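Clearing a table, two grippers at a time

I have been promising a few of you a proper post about the gripper trials since December, and every time I sit down to write it I end up back at the table changing one more thing. So I am just going to start typing and see where I get to. The job we picked is picking up litter from a tabletop and putting it in the bin, which my mother thinks is very funny, as she remembers what my bedroom looked like.

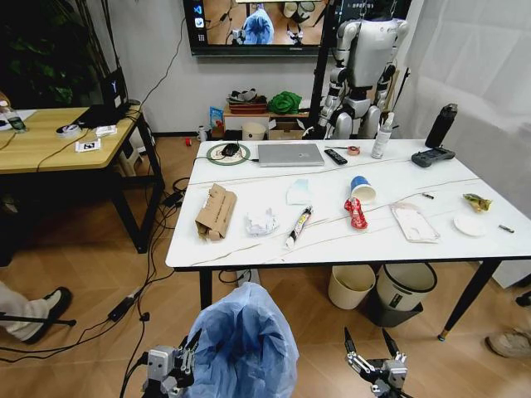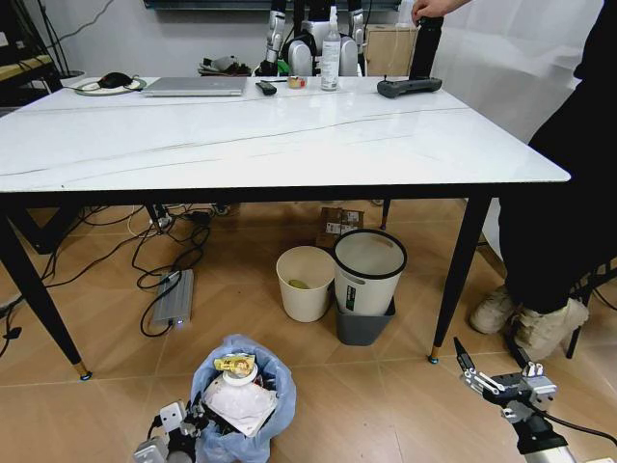

The robot's view of the marble-patterned table, with the blue-lined trash right in front of it and both grippers in reach.

The rule of the game is simple. Trash goes in the bag, and the things that live on the table stay on the table. The laptop, the mouse on its round pad and the game controller are off limits, and that makes it a much better test than a bare table with a row of blocks on it. I did plenty of blocks last year and I can tell you that every gripper ever made is good at blocks!

We had two sets of fingers to compare. The first came from Vundel, and they are the stiffer ones, with a firm pad and a very definite close. The second set is from Lehner, softer at the tips, with a bit of give when they meet something. Serpil Gezer was on the Vundel side from the first day (she likes a thing that closes when you tell it to close) and I was just as stubborn about the Lehners. We ran 400 picks with each set, over 7 sessions, and kept a tally on paper, and I am happy to say we both had to eat some of our words.

Let me start with the paper plate, which I had down as easy. A flat round plate on a glossy table is a horrible thing to pick up. There is no edge to get under, and if you press down and squeeze, it slides away from you like a puck. The Vundel fingers pushed it all over the place. The Lehner fingers did better once we slowed the approach and let the tips drag the plate a little before closing, though "better" still meant a fair number of second tries. Serpil worked out a nice trick where one hand holds the far side of the plate and the other comes in low from the near side, and after that both sets could do it. It takes forever, but it works, and I clapped the first time I saw it.

Crumpled tissue was the opposite story. Both sets grabbed it without any fuss, and then the soft tips didn't want to give it back. You would open the hand over the bag and the tissue would just hang there. We ended up adding a small shake of the wrist at the drop, two quick turns, and I am a little bit in love with how it looks – like somebody flicking water off their fingers at the sink.

The cup was a win for Vundel, I have to admit. A paper cup on its side wants to roll, and the stiff fingers arrive on both sides together and have it before it gets going. The soft ones tended to touch on one side first and send it off toward the laptop. Snack wrappers came out even. Torn cardboard went to Vundel too, by a good margin, mostly on the heavier pieces where the soft tips folded back and let go halfway to the bag.

Then there are the cameras, which I had meant to give a whole post of their own. The head view is lovely for planning, as you get the whole table and the bag in one go. It is much less lovely at the moment of the grasp, when the hand is often sitting right on top of the thing you want to see. We tried wrist cameras from Britton for a few sessions and the small flat items improved straight away. The price you pay is more cable along the arm, and I have lost enough afternoons to snagged cables that I am still making up my mind.

Valentin Kuster wrote to ask about the controller, so Valentin, a short answer for you. We stayed with the Jirkomov box all the way through, same settings for both sets of fingers apart from the closing force. I did try raising the speed for the last session and put it back after 8 picks. A plate can travel surprisingly far.

If you made me choose today I would put the Vundel fingers on one hand and the Lehners on the other, and Serpil has agreed to this, a bit grudgingly. We swap the left hand over next week, and then I want to go through the paper tallies again before I say anything more about wrist cameras. If any of you have found a good way to get a flat plate off a shiny surface with one hand, please leave a comment, I would dearly like to hear it.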